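The shared kitty is a bad way to pay for a group weekend

Most arguments on group weekends are arguments about money, and most of those can be traced to the kitty. The method is familiar. Everyone hands the same sum to one person at the start, that person pays for everything, and whatever is left over is divided or drunk. It is popular because it is quick to explain. As a method of accounting it is poor, and I would like to see it dropped for anything longer than a day.

The first fault is that a kitty treats all spending as the same kind of spending. A weekend away has fixed costs and variable costs. The cottage, the minibus and the deposit on the activity are fixed: they were agreed weeks earlier and do not change if one guest goes to bed early. Food at the house is nearly fixed. Drinks, taxis and second breakfasts are variable, and they vary a great deal between people. Putting all of these in one envelope means the light spender pays for the heavy one, and the heavy one does not know it.

The second fault is timing. The kitty is collected when people know least about what they will spend. On the last trip I organised, to a rented house outside Ashby in March, we set it at 300 pounds a head. The figure came from a message thread in which the loudest person proposed a number and the others put a thumb up. There was no working behind it. It covered the house, it covered the clay shooting, and it ran out on the second evening in a bar, at which point it had to be topped up by people who were in no state to check a receipt.

The third fault is that it makes one guest into a cashier. He holds the card, he is called to every till, and he is expected to carry the record in his head. If the total is short, he is suspected, politely. If he covers the gap himself, he resents it for longer than the sum deserves.

What I propose in its place is dull. Fixed costs are paid before anyone leaves home, by bank transfer, to whoever made the booking, with the invoice attached. A person who has not paid by the closing date is not coming, and the organiser should have the nerve to say so. Food for the house is bought in one shop, on one receipt, and split by the number of people sleeping there. Everything else is bought by the person who wants it.

Rounds need a separate rule. A round system works in groups of up to 5, where each person can expect to buy one and receive the rest in the course of an evening. Above that number it breaks down, as the last buyers are either spared or ruined depending on the hour. Larger parties should split into smaller ones at the bar. They tend to do this in any case.
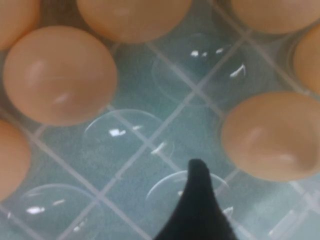 Birutė Pärn wrote to me after an earlier version of this piece went round, and she disagrees with nearly all of it. The kitty, in her view, is worth its errors. She has been on hen weekends run on my system and found that each small purchase became a transaction, with people standing in a car park sending one another two pounds for a sandwich. She would rather lose some money and not think about it. She also says that asking for payment in advance with an invoice attached makes the host sound like a lettings agent.

I accept the point about the sandwich. Any system needs a floor below which nothing is recorded, and mine did not state one. I would now put it at the price of a pint. Below that, whoever is nearest pays, and the matter is closed.

I do not accept the rest. The guest who can afford not to think about it is seldom the guest who suffers. In most groups of old friends there are large differences in income, and they get larger with age. A person who is short of money will rarely object to a kitty in front of the others. He will pay it, and then find a reason not to come next year. The organiser sees only that numbers are down.

There are telephone applications which claim to solve all this. We used one called Disteo at Ashby for the part of the weekend after the kitty failed, and its arithmetic was sound. The trouble was the data. 2 people entered the same taxi, and one entered a dinner in the wrong currency. An application of this sort is only as good as the least sober person with access to it. If one is used, a single guest should make the entries, the following morning, from paper receipts.

Tips should be agreed before the meal. So should the question of whether the groom, or the bride, or whoever the weekend is for, pays for anything at all. My own view is that they should pay for their bed and their travel, and be stood the rest. Others hold that they should pay nothing. Either is workable, provided that the guests are told which it is before they are asked for the money.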